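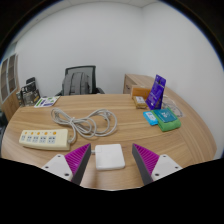 A reader in Zarbridge writes that the power strip in her home office has been warm to the touch since she added a space heater to it, and she wants to know if a bigger strip would fix it. It won't. A heater should go straight into a wall outlet, with nothing between the plug and the wall. The number of outlets on a strip tells you how many plugs fit. It says nothing about how much current you can pull through it, and a longer strip with more holes often has the same rating as a short one.

Unplug the heater now, let the strip cool, and look it over. If there is any browning around the slots, or a plug has gone soft or smells off, throw the strip out. Check the wall outlet too. If it is discolored or the cover plate feels hot, stop using it and call an electrician.

What can share a strip

Phone and laptop chargers, a desk lamp, a monitor, a router, a printer of the inkjet kind. These draw very little. A laser printer pulls a lot when it warms up and is better on the wall.

What should not

Space heaters, window air conditioners, toasters, coffee makers, hair dryers, irons, microwaves, refrigerators. Anything that makes heat or has a compressor.

Finding the rating

Turn the strip over. There is a label or molded lettering on the back with the amps and volts. Multiply the two and you have the watts. Then add up the watts printed on whatever you have plugged in. Some small adapters only give their output in volts and amps, so multiply those instead and round up. A 46 watt laptop adapter and a 75 watt lamp together are nothing to worry about. A heater alone can use up nearly everything the strip is rated for, and it does so for hours at a time.

If the label has worn off and you can't read it, replace the strip. The same goes for one that came with the house.

Keeping it tidy

Don't run the cord under a rug or behind a radiator. Don't staple it to the baseboard. If a strip has keyhole slots on the back, you can hang it from two screws on the underside of the desk, which gets it off the floor and out of the way of the vacuum. Mark the screw spacing by laying a piece of masking tape across the back, poking through at the holes, and moving the tape to the desk. Use screws shorter than the desktop is thick.

Square adapters that cover the next outlet over are a nuisance. Put them at the ends of the strip, or buy a short extension made for the purpose, about a hand long. Lahtinen Hardware on the Evdale road keeps them by the register. Don't use a second strip to get more room. One strip plugged into another is a common way for people to overload the first one without noticing.

Loop extra cord loosely and hold it with a hook-and-loop tie. Twist ties cut into the jacket over time. Tight coils hold heat, so leave some slack.

Label the plugs. A bit of masking tape folded over the cord near the plug, with the name of the device in marker, saves crawling around later. Use a laundry marker, as ballpoint rubs off.

Cleaning

Dust gets into open slots. Twice a year is enough. Unplug the strip from the wall, pull everything out, and go over it with a dry paintbrush and the vacuum hose. For sticky spots use a cloth that is barely damp and wait until the strip is completely dry before plugging it back in. No spray cleaner, even the kind sold for electronics, goes into the slots. Flolasico wipes are fine on the outside of the case, though they will take the shine off some plastics.

If a plug slides out under its own weight, the contacts inside are worn. There is no repair for this. Get a new strip.

Surge protectors

A plain power strip and a surge protector can look the same. The protector will say so on the label and give a figure in joules. The part that does the protecting wears out, and the outlets will go on working after it has. If there is a "protected" light and it is off, you have an ordinary strip.

Before the holidays

By December most strips in the house have something extra plugged into them. Look at them before the lights go up. Indoor strips stay indoors, and that includes the covered porch. Outdoor lights need an outdoor-rated cord and an outlet with a test button. Press the button, see that the power cuts off, and press reset.

Next: getting candle wax out of a tablecloth.

October 2023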